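I have reached the packing stage where every small thing has to be picked up and thought over before it can go in a box, so you are all coming along with me this evening. Get a drink, this may take a few posts!

Drinks are where I started, as it happens. I buy Assam milk tea whenever I see it (yes, always the 统一 one, I am very loyal) and it gets wrapped up like somebody's good china when I travel with it.

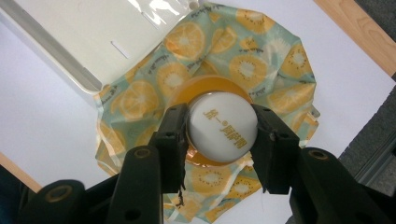

My favorite wrap for this job is the fruit one, pale mint with slices of citrus and kiwi all over it. I bought a big bundle of it at the Vakska shop two winters ago and I have been stretching it ever since. It's so crumpled by now that it does half the padding for me.

Someone asked how I wrap round things. Lay the sheet out loosely, set the thing in the middle, gather up the sides and give the top a soft twist. I used to use tape and then spend ages picking it off again at the other end, and I always tore the paper.

The box itself came from Stojanović, the grocer on the corner, who lets me have the sturdy fruit cartons if I get there before 13:00. It's lasted two trips already and I'm hoping for a third.

Also, clear your table first. I know, I know, I say it every time (and then I go and put my keys down on it and wrap them up with the jam).

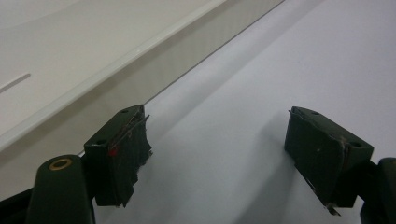 Botumside, January 15, 2022

Good morning from the same table! I went to bed with the box half full, which was the right choice, because I woke up remembering the cookies for my aunt and they have to go on top.

I've been doing these boxes long enough to have a notebook for them, and this one is number 29. The first few pages are mostly me being cross about leaks.

If you're taking the Dulov bus like I am, keep the box on your lap if you can. The luggage hold is fine for clothes, but I wouldn't trust it with anything you'd like to drink later.

Right, one more sheet of the fruit paper over the top and then I need to find my good scissors. More from the bus if there's any signal!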